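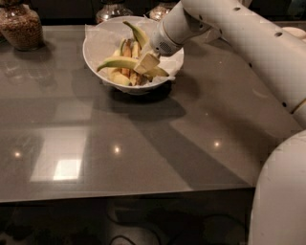
Can I start a compost pile in the fall, or should I wait for spring?

Fall is a fine time to start. The pile will slow down once the cold sets in, but it will pick up again when the weather warms, and you'll be a whole season ahead of anyone who waited.

I get that question more than any other at the Drusedard garden gate, and I'm always so glad when I do, because it means somebody has been standing at their kitchen window thinking about it (which is how I started too, a good many years ago, with a wire ring and no idea what I was doing). So this month I'm giving the whole garden item over to compost, and the tomatoes will have to wait their turn.

First, the leaves. Please, please save your leaves! I know how nice it feels to see the bags lined up at the curb and the lawn all clean, but those leaves are what you'll be wishing for in June, when the grass is coming in thick and every kitchen in town is turning out melon rinds and corn husks. A pile wants a good deal more of the dry brown stuff than of the soft wet stuff, and in summer the brown stuff is hard to come by. I keep mine in an old trash can with the lid off and run the mower over them first if they're big ones. Oak leaves take forever if you leave them whole. Maple is easier.

Then there's size. A pile three feet across and three feet high will hold its heat pretty well, and anything much smaller tends to just sit there looking at you. If you don't have enough to build one that big, go in with a neighbor. The shared bins behind the Chávez lot work on exactly that idea, and we have 46 households bringing scraps there now. Cristian Ñahui kept the scale book over the summer and tells me the total came to 455 pounds, with the week after the block supper being far and away the heaviest.

Chop things up if you have the patience. I don't always, and the pile forgives me. Corn cobs I do try to break, and I've stopped putting in avocado pits altogether after finding one from the year before, sprouted and very pleased with itself.

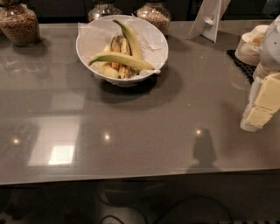
Nelly Mamani wrote in to say that I was too hard on citrus in the April issue, that she has been putting orange and grapefruit rinds in her bin for years, and that her worms have never once complained. She cuts them small and buries them deep, and she'd like it known that her peppers are doing beautifully.

Well, I stand corrected, or at least half corrected. I was thinking of the small indoor worm boxes, where a lot of citrus all at once really can make things sour. In an outdoor pile like hers it's a different story, and a few rinds mixed in with everything else will do no harm. Thank you, Nelly, and save me a pepper.

A couple of you also asked about smell. If your pile smells like ammonia, it wants more leaves. If it smells like a swamp, it's too wet and packed down, so get a fork in there and turn it, and add some torn cardboard while you're at it. A healthy pile smells like the woods after rain, and I'll admit I go out some mornings before coffee just to lift the lid.

Now for the housekeeping. The shared bins are open until 2 in the afternoon through the end of the season. No meat, no cheese, no cooking oil, and please peel the little stickers off your fruit before you bring it over, as Abelardo Arango has been picking them out of the finished compost with tweezers. We'll be screening the oldest bin soon, and there should be enough for everyone who wants a bucket. Bring your own bucket, and a scarf if it's windy.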